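Vornby Ward Boundaries, 1874 to Present: README

Version 2 of the data set. Please read the section on known problems before you use the files for any calculation.

What this is

This data set contains the ward boundaries of the municipality of Vornby, from the first division into wards in 1874 until the latest review. For every ward there is a polygon, a name, the first year and the last year in which the ward was used for an election, and the number of council members it returned. There is also a small table that connects each ward with the wards that came before it and after it.

I made it for my own use, when I wanted to compare the turnout in old and new elections and found that the same ward name could mean very different areas. Liltley is the best case of this. A ward called Liltley has existed in every division, but the Liltley of the first maps lies completely north of the river, and the present one is mostly south of it. If you join election results by ward name only, you will get a long series of numbers which looks fine and is wrong.

Files

wards.geojson -- all polygons, one feature for each ward and each period
wards.csv -- the same attributes without geometry
lineage.csv -- which ward took area from which earlier ward
reviews.csv -- one line for each boundary review, with the reference of the council order
sources.txt -- list of maps and council orders
checks/ -- scripts I used for testing the polygons

All text files are in UTF-8. The separator in the CSV files is a comma, and decimal numbers use a point. Empty cells mean "not known". They never mean zero.

Fields in wards.csv

ward_id: a stable number. It changes when the boundary changes, even if the name remains.
name: the name in the council order, with the spelling of that order.
name_modern: the spelling used today, where one exists.
year_from, year_to: first and last election year. year_to is empty for wards in use now.
seats: number of council members.
source_id: points to a line in sources.txt.
quality: A, B or C, see below.

Fields in lineage.csv

The column child_id is the newer ward and parent_id is the older one. The column share gives the part of the child's area that came from this parent, between 0 and 1. It is a share of land and tells you nothing of where people lived. Please do not use it to move votes from one ward to another. The eastern side of Gallardo ward, for example, was marsh for a long time, and a large share of its area had no houses.

How the boundaries were made

The older wards were drawn by hand over scanned maps. I placed control points on church towers, bridges and road crossings that still exist, and then traced the lines at one fixed zoom level. Where the council order describes the boundary in words ("along the middle of the mill stream to the parish stone"), I followed the words and used the map only for help. When the two disagreed, the words won, and there is a note in sources.txt.
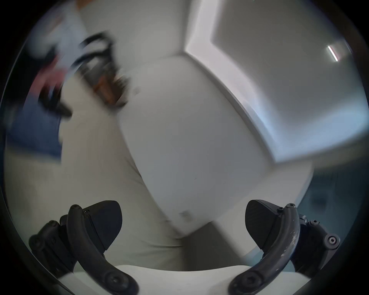
White object between the two gripper fingers.

The newer wards come from digital files published with the reviews. I changed their projection and repaired small gaps between neighbors, but I did not move any line on purpose. Gaps and overlaps narrower than 2 meters were closed automatically. All larger ones were examined one by one and corrected by hand.

Quality classes

Class A: the boundary comes from an official digital file.
Class B: it was traced from a map with a clear scale and good control points.
Class C: it was traced from a sketch map, or made again from the written description only.

For class C the error can reach 500 meters in open country. In the town center it is much smaller, because the streets have not moved. If your work needs exact lines, I advise you to filter for A and B.

Known problems

The mill stream on the west side was put into a pipe at some time and I could not find its old course for the full length. Between the tannery site and the rail line I drew a straight segment. It is marked in the sources file.

Skornunach was a separate parish before it was joined to Vornby. Its own wards are not included, only the ones after the joining. I have seen a hand-drawn map of them, but the copy was too poor for tracing.

Order 67 exists in two printed versions, and they give a different line behind the cattle market. I used the later version. The earlier line is kept in checks/ as a separate file, so you can replace it if you think I chose badly.

Some seat numbers for the oldest period are missing. The council minutes give the total for the whole municipality, but do not say how it was divided between the wards. I left these cells empty.

The river changed its bed after a flood, and the boundary of Gallardo ward stayed in the old bed until the next review. This looks like a mistake when you put the polygons over a modern map. It is correct.

Changes in version 2

Added name_modern.
Added lineage.csv, which several users asked for.
Corrected the northern edge of Liltley for the second period, where I had followed a field wall instead of the lane.
The coordinates are now longitude and latitude. Version 1 used the local grid, so old scripts must be changed.
Removed two duplicated polygons in the town center.

Coming next

I want to add polling districts for the present wards, if the council agrees to the reuse of its map. A decision is expected in April. I also plan to trace the Skornunach parish wards when a better scan is available. Population numbers will not be added -- they come under different terms and are better taken directly from the census.

License and citation

You may copy, change and share the data, also for commercial work, if you name the source. Please cite it as "Vornby Ward Boundaries, version 2" and write which quality classes you have used. The scanned maps are not part of the package and have their own conditions, which are listed for each map in sources.txt.

Reporting errors

Open an issue in the repository and give the ward_id, the place, and the document that shows the right line. A street name or a bridge is enough for the place. Reports without a document are also welcome, but they will wait longer, as I must first look for the order myself in the record office, and it is open to visitors only until 4 p.m.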